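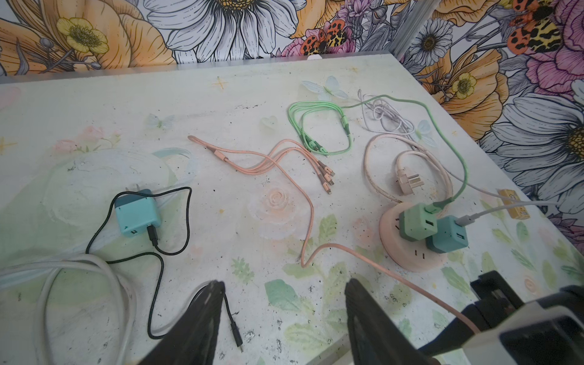
Ticket 414
Opened by: Selamawit Ejigu
Site: Trornbridge shop, back office
Subject: label printer skips every other label, then stops

9:10
Printer fine last night. This morning prints one, feeds a blank, prints one, feeds a blank. Then red light and nothing. Have 80 price labels to get out before lunch. Turned it off and on twice. Same.

9:25
Support (Rissanen) asked which roll. It's the new Stirkska rolls, came in with the March order. Old ones ran out yesterday at closing. Told to check the label size in settings. Settings say the old size. Changed it, saved, printed a test. Still skips.

9:40
Ran the sensor calibration from the menu. Hold feed until it blinks, let go. It spat out a long strip of blanks and went green. Test label good. Second test good. Sent a batch of 11, first few fine and then the text started creeping down, last one had the price half on the next label.

10:05
Rissanen says creeping is usualy the roll slipping or the guides too loose. Opened the lid. Guides were way out, pushed them in till they touch the paper. Wiped the roller with an alcohol wipe, lots of gray gunk on it. Closed up, calibrated again.

10:20
Better. Batch of 11 straight all the way through. Then tried from the front register instead of the office PC and got error 203. Office PC still prints ok.

10:35
203 = wrong paper size sent by the computer, per support. Front register still has the old size saved in its own driver, didnt know it kept a separate one. Changed it under printing preferences, not in the label program. Had to close the label program and open it again before it took.

10:50
Both computers printing. Did the full 80, no skips, no creep. Red light hasn't come back.

Still open: Lanska store gets the same rolls next delivery, they need the size changed on every computer before they load one. Can somebody send them the steps? I don't have their login.

Status: fixed at Trornbridge, leave open for Lanska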